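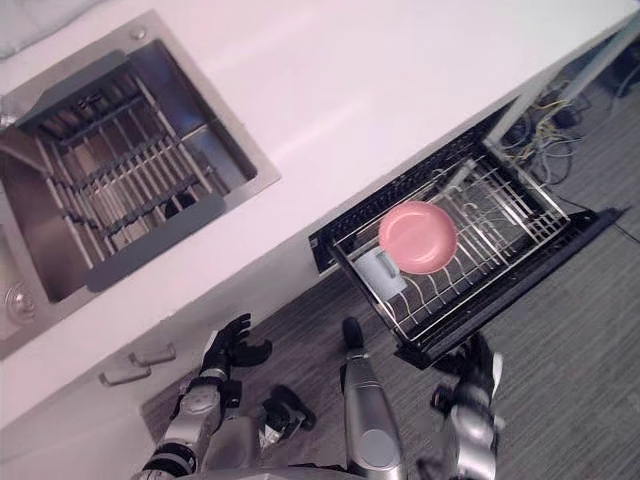
The Kitchen After Dinner: Small Sinks, Full Racks
Speaker notes, evening talk at the Callholm community hall

Opening (4 minutes)

Welcome everybody in, wait for the chairs to stop scraping. Picture is already up.

Start with the question: who has a dish rack living on their counter right now? Let the hands go up. Mine did for years, and I loved that ugly thing, but it ate the only good stretch of counter I had!

Tonight is all about the dishes between "washed" and "put away." That's the part of the evening I get most excited about (yes, really), and it's where most small kitchens get stuck.

The pull-out drawer

Point to the drawer on the slide. Black frame, steel wire basket inside, and it comes out from under the countertop, so the counter over it stays free for chopping or for a cup of tea.

Talk about the tines. Those upright curved wires are for plates, and a plate standing on edge sheds water so much faster than one lying down. Now point to the pink plate lying flat on top of the rack. It's such a pretty plate, and it's the one I'd move first! Stand it up between two tines and you get that whole top layer back.

Then the white mug, on its side with the edge of the plate over it. Mugs are the troublemakers of every rack. Mine go in last, upside down and leaning a little so air can get in under the rim. If you have a lot of mugs, give them one side of the basket and keep plates on the other.

Pass around the sample basket from Hedlund. Let people try standing a saucer in it, then a dinner plate. Small plates wobble in wide gaps, so bring a plate from home when you shop.

The rack in the sink

Back to the slide, upper left. I am a huge fan of these: a slatted steel rack sitting right in the basin, with a dark gray end piece at each end. Rinse a bunch of radishes on it, set a hot pan on it (check the maker's notes first), drain a colander, and the drips all land in the sink.

Measure before you buy. Inside width of the basin, wall to wall, at the height where the rack will sit. The Winow one I have at home came up short the first time and I had to send it back.

Mention cleaning: lift it out, scrub between the slats with an old toothbrush, wipe the basin, put it back. Same for the strainer in the drain, the ridges hold on to everything.

The survey

I love this bit, don't rush it. We sent the Cledusent newsletter readers a few questions in January and got 418 replies. Of those, 104 dry all their dishes on a towel. A towel! Nothing wrong with a towel, my grandmother swore by hers, but it does have to be hung up somewhere afterward. And 29 people told us they use the oven as a dish cupboard. Pause for the laugh, there's always one person who goes red.

Floors

Someone always asks. There's carpet in front of the counter on the slide, gray, and plenty of rentals have it too. If that's your kitchen, shake each dish once over the sink before it travels to the drawer, and keep a washable mat where you stand.

Try it at home

One evening this week, empty the rack completely before you start washing. Plates on edge, biggest at the back. Bowls tilted, facing the same way. Mugs last. Silverware in a cup, handles down, sharp knives dried by hand and put away right then.

Close the drawer only when the dishes have had a good while to air. I leave mine open overnight if no one is going to walk into it.

Questions

Have the spare baskets on the front table. If the talk runs short, ask people for their worst item to dry. Last time it was a blender lid, and we spent ten happy minutes on it.

Handouts are by the door, tape measures too. Ask for the tape measures back!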